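Twelve rooms, one boiler

Posted Wednesday, October 31, 2018

The owner of the Javura guesthouse in Tollasholm didn't want her name used. "Everyone here knows who it is anyway," she said. Fine. We talked in the kitchen, she was peeling potatoes the whole time.

She bought the place from her aunt. 12 rooms, a bar nobody used, a roof that leaked over the stairs. First winter she had 40 guests total. "I cried in the linen closet. Then I sold the bar and bought matresses."

Prices next. A double is $129 in summer, less once November comes. She won't go on the big booking sites. Tried one, hated it. "They wanted me to answer in 20 minutes. At night! I was asleep, I have a business to run in the morning."

So how do people find her? The ferry, mostly. Word of mouth. The Riis bakery on the harbor keeps her cards by the register and she buys all her bread there.

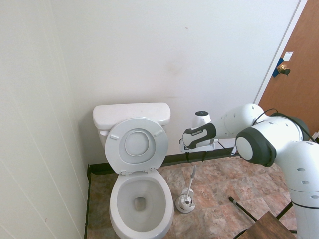
The old boiler was the worst of it, she said. It quit twice during the same wedding weekend. "The bride's father was down in the cellar with me in his good shoes, holding the flashlight. They still come back every year." The new one is a Lemell, and she is still paying it off.

Does she want to grow? Big laugh. No. The house next door came up for sale and she went and looked, mostly to be nosy. "I know how many sheets I can wash in a day. I don't want more sheets."

What she does want is a Monday off. Hasn't had one since spring. Her sister may come over for the winter and take the breakfasts, if the two of them can agree about the coffee, wich they never have.

I asked about breakfast hours before I left. Seven to nine. "Nine means nine," she said, and went back to the potatoes.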